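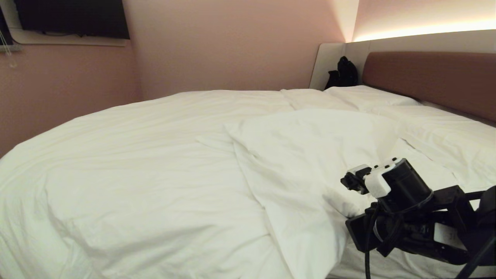
Slow down at the corners, is what Vakham kept telling me over the headset, and then a minute later again, slow down, the robot can only learn what your hands really do. I must have heard it a dozen times before lunch and every time I thought I already was going slow!

So, day one of bed making. I have been looking forward to this all month. Towels were fun and the mugs were fine, but a duvet is a whole different animal. It has no handle, it has no front, and the minute you let go of it it changes its mind about what shape it is. I love it. I came home with sore forearms and I still want to go back in tomorrow.

The way we do it on Nullurance is you hold the controller and the arm follows you, and the whole time it is saving the joints and the camera together. One try from start to finish is one episode. The task sheet says to take hold of the folded part, carry it toward the side of the bed, let go, smooth once. That's the entire thing. It reads like something you could do half asleep and it took me most of the morning to do it in a way I wasn't ashamed of.

My big trouble is depth. White on white on white! When the jaws are hanging just over the cloth I honestly have a hard time telling if I'm a finger's width up or already on it. At first I kept closing on air. Then I got annoyed and went too low and pushed the whole ridge down flat, and had to fluff it up and begin again. What finally helped was picking one crease and watching how it moved against the ones behind it (my own trick, I was pretty proud). I also quit trying to grab the top of the fold and came in at it from the side, where there is an edge to get hold of.

Learned something about bad tries, too. I'd been throwing out every episode where I missed the first grab, and Vakham says keep them, as long as I recover and finish. If the robot only ever sees perfect grabs it has no idea what to do after a miss. The ones to throw out are where I stop and sit there thinking, because then it learns to sit there thinking. I laughed, but I went back and there were a lot of those. My hands go still when I'm making up my mind. I never knew that about myself.

Ended the day with 97 keepers. The goal for the bedroom set is 376, and the whole Fleltach collection stands at 3168 with everybody's put in, so mine is a small pile, but it's a nice clean pile. The last stretch before we quit at 4 was the best I've done on any task. I wasn't steering anymore, I was just moving the blanket. I don't know how else to put it. The arm was over there and I was over here and it felt like one reach.

They are going to train on the first batch overnight, only a quick one to see if anything is off. I know it'll probably paw at the duvet like a cat and miss. I don't care, I want to see it! If it comes in from the side of the fold the way I do, I'm going to be unbearable at supper.

For tomorrow: lower the chair, bring the wrist wrap, mess the bed up differently between tries (I was getting lazy and leaving the ridge in the same spot). Ask if we get to do pillows next. Eat a real breakfast.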